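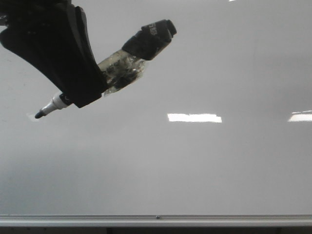 Can a machine handle the whiteboard chores in a shop yet?

I help run a small cabinet shop, and every morning the first chore of the day is the board. Somebody wipes off yesterday's job list, writes the new one, and puts the marker back in the tray. It takes 12 minutes if nobody gets chatty. I've been reading everything I can find on robot arms lately (my family is very tired of it) and I keep thinking this has to be the perfect starter job! The board never moves, it's flat, and the tool is light. Even so, I can see where it gets tricky. A black gripper finger wrapped across a marker, with the felt tip just off the board, has to deal with a barrel that's round and slick, and a wad of crinkled clear tape around the barrel makes it thicker in some places than others. Our own markers are just as ugly. Does that tape help the grip or make it worse? And is anybody really doing this outside of a lab, with a plain arm and a normal budget?

What I'd want it to do:

– pick up the marker and pull the cap
– write a short job list, big enough to read from the saws
– wipe the board at the end of the day

We already have a used Urkoler arm that mostly moves drawer fronts from one stack to another, so I'm not starting from zero. It sits idle until the first parts are ready. Any experience welcome, even the "we tried it and gave up" kind.

Posted August 2024

2 replies

Brirska

Yes, with some asterisks, and I'm so glad to see this come up, because it's the most fun I've had with an arm in years.

We did it in our training room at Ocampo, where the schedule goes up on the wall every day. Writing was easier than I expected. You can treat letters as a set of strokes, the same as any path you'd teach for gluing or sanding. I built up a little library of capitals and numbers over two weekends and never touched lower case. Job numbers look great. We had one order number, 972, that came up so often I could have picked out its 9 in a crowd.

The hard part is pressure. A whiteboard looks flat until you drag a felt tip across a few feet of it, and then you find the spot where the wall bows. Press too hard and the tip mushrooms. Too light and you get half a letter. We put a soft spring between the wrist and the marker holder and that cured most of it. If your arm has a force setting, use that too, but I would still want the spring.

On the tape: it can go either way. Smooth tape over a slim barrel gives the fingers a bit more to close on, so for us it was a plus. Lumpy tape is a different story. The marker settles into the grip at a slightly new angle each time, and a small tilt at the fingers turns into a big miss at the tip. If you want tape, wrap it tight and in one direction. A strip of foam on the finger pads would be my first try.

Caps were the other headache. Pulling one off with a single arm needs something to hold the other end, so we screwed a small block to the wall with a hole in it that grabs the cap. The arm pushes the marker in, backs away, and the cap stays behind. Going back in at the end is the same move in reverse. It worked 171 times in a row in June before one jammed, and I was thrilled with that!

Wiping deserves its own section, so I'll split it out.

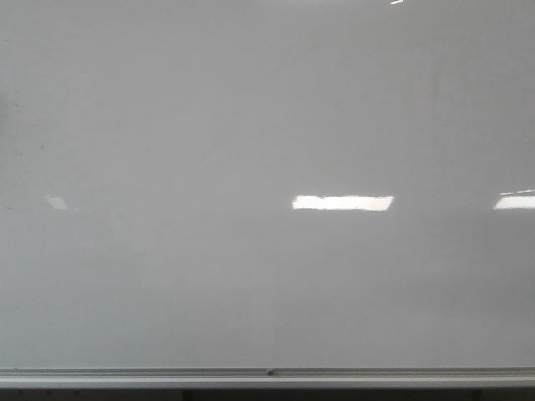 Wiping the board

Start with a big soft eraser on a flat plate, and let the plate swivel a little. Go across in overlapping rows from the top down, then do one slow pass just above the tray, where crumbs of old ink like to collect. Keep a few inches away from the tray itself until you trust your setup. A plate that catches on a metal ledge will stop everything.

The part that surprised me was deciding when it's clean. A board can look bare and still have faint streaks and specks of old writing off to one side, and bright ceiling lights bouncing off the middle of a glossy surface will hide whatever is under them. Our camera called the board spotless over and over because it couldn't see past the glare. Moving it a couple of feet to the side helped a lot. So did giving up on the camera and simply wiping everything twice. For a job list, I'd go with the second one and spend your time on the writing.

So is it ready for your shop? If you enjoy tinkering, absolutely. You won't get your 12 minutes back this year, but you'll learn a ton about pressure and grip, and that carries straight over to sanding.

Drastari

just get a tv and put the list on that. no marker no cap no eraser

but if you do go with the arm, check how far it reaches first. ours could only cover 2 feet of board before the elbow hit its limit and we had to move the whole base over. also keep spare markers, ours dried out constantly with the cap off while we were fooling around with settings. still pretty cool to watch it write though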